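January
By Atieno Swai

My daughter has joined a robotics team with no robot. I mention it because I paid a fee of 106 dollars for her to be on it, and in my day that sort of money got you at least a kazoo.

The team is the Clundcombe High simulation squad, and it exists entirely on the laptops of teenagers. There is a gripper, and a kitchen for it to work in, and a season-long competition called the Milluteo Challenge in which the gripper must fetch things, open things and put things away. None of it weighs an ounce. When the old build team went to a meet they needed a van and a first aid kit. The simulation squad needs an outlet.

I was ready to be snide about this in print. I had the column half written. Then Mwende Simiyu, who coaches the squad and teaches geometry the rest of the day, invited me to sit in on a practice, and I have been having trouble with the second half ever since.

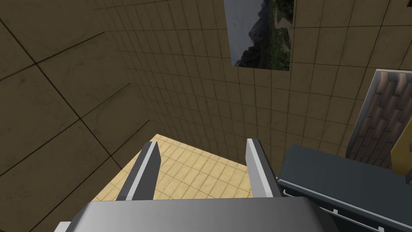 What I had pictured was a video game. A video game would have been more fun. In a video game, somebody has gone to great trouble to make sure that you win now and then. The squad's gripper has no such friend. It does what the code says, at the speed the code says, and if the code says to drive its fingers through a wall, it will give that an earnest try. I watched a sophomore named Nyokabi Mugo spend most of an hour on where the thing ought to be before it reached for anything at all. She changed a number, ran it, sighed through her nose, and changed the number back. I've been married long enough to recognize the process.

The complaint you hear from parents, and I have made it myself, is that kids need to work with their hands. I believe this the way I believe in flossing. But I also remember the build team's last few years. Two boys did the building. Everyone else held the flashlight, or was sent for tape, or made the poster. The robot was expensive, so the people allowed to touch it were the people who already knew how, and they knew how because they had been allowed to touch it. My older son was on that team for two years and came away with a very nice T-shirt.

On the simulation squad, every kid has a whole robot. Each can wreck it before dinner and have it back good as new with one key. Coach Simiyu keeps a log of failed runs on the whiteboard, and it stood at 566 the afternoon I was there. The kids are proud of it. I can't think of another activity at that school where a child is encouraged to be wrong 566 times with no call home. 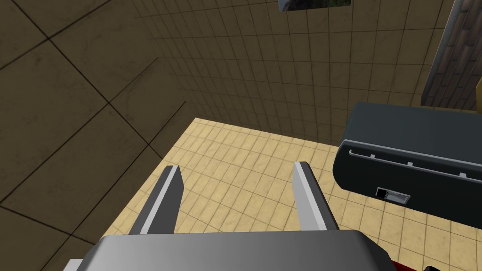
The decor, I will say, is grim. Someone out there believes a kitchen should be tiled like a subway station - walls, floor, all of it, in the colors of old soup. I asked whether they could repaint. Nyokabi told me, kindly, that the gripper doesn't mind. I said I was asking for myself.

Now for my grievance, as I was promised one when I took this job. The school board has noticed that a pretend robot costs less than a real one, and it has begun to talk about this in the warm voice boards use for savings. The metal shop is on the list of rooms to be "reimagined." I'd like the board to know that these kids are practicing for something. A door in a computer swings the same way every time. The doors in my house have moods. Sooner or later somebody on that squad should have to face a real drawer, swollen shut in August, with a real machine that smells a little of burning, and the squad would be the first to say so. Nyokabi already has. She wants a secondhand arm and a bench to bolt it to, and she has priced it all at 855 dollars, with shipping.

Keep the squad, then, and keep the shop. Let the boys with the flashlight have a turn. As for my 106 dollars, I have stopped asking for it back, though I'd still take the kazoo.

5 comments

Armelle Besson
I was on the build team and I MADE that poster. It was a good poster.

gravelroad
So they're playing computer games in school now and we're paying for it. Got it.

Mwanahawa Kariuki
@gravelroad, try reading past the first paragraph. My son went to bed angry at a cosine last week. I've never been so pleased.

tinsnips
The shop was there before half the board was born. Leave it be.

Mwende Simiyu
Thank you for coming by, Atieno. The whiteboard is out of date already. We ran out of room and had to start on the back of the door.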